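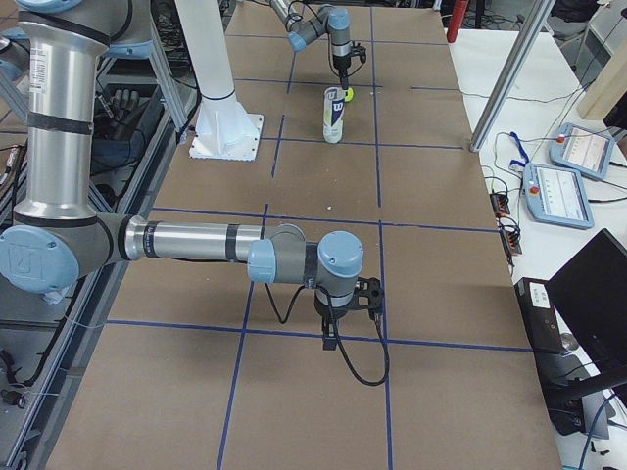
Silver arms with pale blue joint caps, over a taped-out cardboard tabletop.

Grernon 229 Baritone Guitar

Guitars > Electric > Baritone and extended range
In stock at Jemstead. Right-handed only for now, left-handed version expected in September.

If you play in a heavy band and you have been tuning an ordinary guitar down to B or A and putting up with strings that flop about like washing line, please try one of these. We have had the Grernon 229 on the wall for a few months and it keeps coming down again, mostly because the staff keep taking it down. It is a proper baritone, long in the neck and built for low tunings from the first drawing, and it makes palm-muted riffs feel tight and quick in a way that a standard scale guitar with fat strings never quite manages.

It is also lovely to play clean, which surprised a few of us. Put a bit of reverb on it, pick slowly near the neck, and you get that big, dark, piano-like sound that so many metalcore records use for the quiet bit before everything lands on your head. Two guitars in one, really!

What it sounds like

The bridge pickup is the star. It is hot, but it stays clear when you play full chords low down, so you can hear the notes inside the chord and not just a wall of fuzz. Fast chugging on the bottom string has a lovely hard front edge to it. Roll the tone back a touch and it sits under a screaming vocal without fighting it.

The neck pickup is softer and rounder. Pull the tone knob up and it splits the coil, giving you something thinner and more glassy. There is a small drop in volume when you do this, so if you switch mid-song you may want a boost pedal to make up the difference. The middle position with the split on is my favourite sound on the guitar and I have wasted whole lunch hours on it.

How it feels

The neck is slim from front to back but fairly flat across the top, so wide stretches are manageable even with the longer scale. It does take a bit of getting used to. Your hand will land slightly short of where you expect for the first evening or so, mainly down at the first few frets, and then it settles. Players with small hands have got on fine with it in the shop.

It balances well on a strap, too. Long-necked guitars often dive towards the floor the moment you let go, and this one stays where you put it. The upper horn is a bit longer than on the older Grernon models and that seems to have done the trick.

Weight varies a little from one guitar to the next. If your back is not what it was, ring us and we will put the ones we have on the scales and pick you out a light one.

Specification

Body: mahogany, satin finish
Neck: bolt-on, maple, satin back
Fingerboard: ebony, 24 frets, side dots that glow in the dark
Scale length: 27 inches
Pickups: two Grernon humbuckers, neck pickup splits
Controls: one volume, one tone (pull to split), three-way switch
Bridge: fixed, strings through body
Tuners: locking
Factory tuning: B standard
Factory strings: 13 to 62
Colours: Coal, Bone, Wet Slate
Supplied with: padded gig bag, truss rod key, spare switch tip

Tunings and strings

It comes to us in B standard and that is a happy place for it. Drop A is an easy step down and needs no changes at all. For drop G we would go up to a heavier set, say a 68 or 70 on the bottom, and have the nut slot opened slightly so the string sits properly. We do that on the bench here and there is no charge if you buy the guitar from us and tell us your tuning when you order.

You can tune it up to C standard if you want to, although the tension gets fairly stiff on the factory strings. Use a lighter set for that.

One thing to check: some sets sold for ordinary guitars are a bit short once they have gone through the body and up a long neck. Look for "baritone" or "long scale" on the packet. We keep the Fragkou 10-pack of baritone singles behind the counter for people who break the same string over and over (drop-tuned downstrokes, we see you).

Who is using it

Svenja Tiedemann took a Bone one out on the last Ristbridge tour and came back with a chipped lower horn and a very big grin. She ran it in drop A for 11 shows and used her old standard scale guitar for just the one song. Her words to us at the counter were: "I stopped thinking about my tuning, so I started listening to the drummer again." She has since ordered a Wet Slate as a spare.

Setting up with your rig

You may find you need less gain than you are used to. Start with it lower than your normal setting and bring it up until the low string just starts to blur, then back off a hair. A little less bass on the amp helps as well, particularly if your bass player is also tuned down, and a small lift in the upper mids brings out the pick attack. A noise gate is handy with these pickups but it does not need to be savage.

Every guitar is set up at Jemstead before it goes out. We check the frets, set the action and intonation for the tuning you ask for, and play it for a while, which is no hardship at all.

Good to know

The satin finish goes shiny where your arm rests. Some people love that, others don't.
It will not fit most standard hard cases. Ask us about the long Ristbridge case, product code 466.
Replacement tuners and switch tips are kept in stock.
Part exchange is welcome, including on guitars with stickers all over them.

Come and try one through something loud. The back room is free most mornings before noon, and there is a kettle.

Related items
Ristbridge Long Case 466
Fragkou Baritone Strings, 13 to 62
Grernon Noise Gate
Wide leather strap, black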